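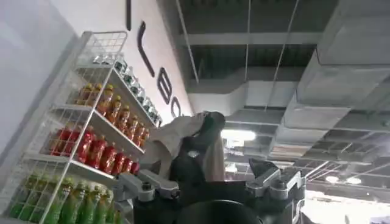

弗莱尔内罗(Flernero)服务机器人应用组

图片集:机器人现在能干多少杂活

我们组从4月开始整理一批现场图片,想回答同事和合作单位常问的一件事:家里和店里的杂活,机器到底能不能接过去。这一页先放两张,一张是纸袋,一张是洗衣机,都从手腕的位置看出去。

纸袋这张,夹爪的黑色指尖压在袋口上,袋子已经悬空,一侧的袋面垂了下来。后面的货架上,饮料按颜色分层,一层一种。

纸袋在店里很常见,对机器却是难题。硬盒子抓住哪里都差不多,纸袋一受力就变形,里面的东西会跟着移位,重心也随之改变。抓得浅了容易滑脱,抓得深了又会把袋口压死,后面再想往里放东西就得重新撑开。我们在Rokness项目里把“提起纸袋”和“打开纸袋”分成两个任务分别训练,前者进展比较快,后者目前仍要人帮一把。

饮料上架反而简单一些。瓶子形状规整,同一层的间距也有规律,视觉部分不需要太多调整。麻烦主要出在缺货和错放的时候,机器要先判断该不该动,再决定怎么动。

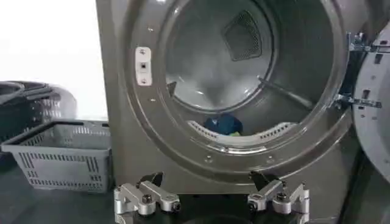 文字整理:服务机器人应用组编辑

滚筒洗衣机,门开着,滚筒靠下的位置有一件揉成一团的蓝色衣物,旁边露出一点亮绿色。两根手指分开,停在门圈下沿前面。左边放着塑料洗衣篮。

从滚筒里取衣服,人做起来不用想,伸手一捞就行。机器要过三关:手臂伸进去不碰门圈,认出哪些是衣服、哪些是筒壁的反光,最后确认一件都没有落下。金属内壁的反光对深度相机影响很大,Mussa数据集里专门收了1,813段滚筒内的操作记录,其中相当一部分就是为了解决这个问题。

小件最容易漏。袜子、手帕常常压在大件下面,或者贴在提升筋旁边,大件取走以后才露出来。现在的做法是每取一次就重新看一遍筒内,慢是慢,漏件少了很多。在最近一轮内部测试里,108次取衣任务有将近40次需要人工介入,多数是衣物在门口挂住,少数是小件没有找到。

叠衣服不在这一页的范围内,Skavier小组另有页面介绍。

按目前的情况看,单独的动作大多能做,连起来做还不稳。把一篮衣服从头洗到尾,中间有开门、放入、关门、选程序、取出好几步,任何一步出错都要停下来等人。店里的情况类似,补货可以排在夜间慢慢来,打包递给顾客就不行,顾客不会在柜台前等3分钟。

家用环境比店面更难。店里的货架和设备位置基本固定,家里的洗衣篮今天在左边,明天可能就在门后。我们下一步会把篮子的位置、门的开合角度都打乱了再测,结果整理好以后补到这一页。

需要原始分辨率图片的同事,请到组内共享目录下载,外部引用请注明出处。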